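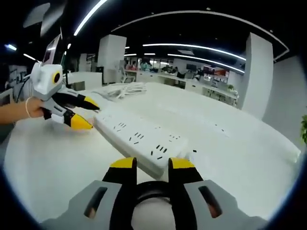

A multi-outlet power strip on a white tabletop.

Besby Standby Readings: README

What this is

A table of standby power readings for household electronics, gathered from homes in Sekarden and Berrada. Each row is one device, left plugged in and switched to whatever its maker calls "off." There are 2000 rows. Please read the section on problems before you quote any of them.

Why it exists

Most advice on standby power repeats the same claim: unplug your gadgets and watch the bill drop. We went looking for the readings behind that claim and kept ending up at leaflets that cited other leaflets. Some of the savings quoted would need a TV to draw more power asleep than many modern sets draw awake. So we collected our own numbers. They are not great numbers, but you can see where they came from.

How the readings were taken

Households borrowed a Gokton plug-in meter and kept it for 12 days. They were asked to leave each device in standby overnight and write down the reading at breakfast. Anything read less than an hour after switching off was thrown out. Set-top boxes often stay busy for a while after you press the button, and a few never seem to settle at all.

Files

readings.csv - one row per device
homes.csv - one row per household, with town and type of housing
meters.csv - which meter went where, and its check results
dropped.csv - rows we removed, with the reason given for each

Columns in readings.csv

device_type: picked from a list of 57 types. "Other" is used more than we would like.
age_band: the owner's guess. Treat it as a guess.
watts_standby: the overnight reading, in watts.
watts_on: optional, and often blank.
shared_strip: yes if the device was on a power strip with other things.
notes: free text, spelling left alone.

Known problems

The meters are poor at very low loads. A reading under one watt may be real, or it may be the meter making something up. We tested 4 of them against a bench instrument and they disagreed with it, and with each other, at the bottom of the range. Do not add up a pile of tiny readings and announce a total for the town.

Where shared_strip is yes, some people metered the whole strip and split the figure evenly between devices. We caught the obvious cases. Filter these rows out if your work depends on single devices.

The people who signed up already cared about their bills. Their homes may have fewer old appliances than the house next door, or more meters and chargers. We can't tell which from this data.

What not to use it for

Ranking brands. There is no brand column, and we won't add one.
Claims about yearly savings. One night is one night.
Selling "energy saver" plugs. We have been asked, and the answer is still no.

Changes

The November release fixed a unit mix-up in the Berrada rows, where some watts had been entered as milliwatts. Throw away any earlier copy.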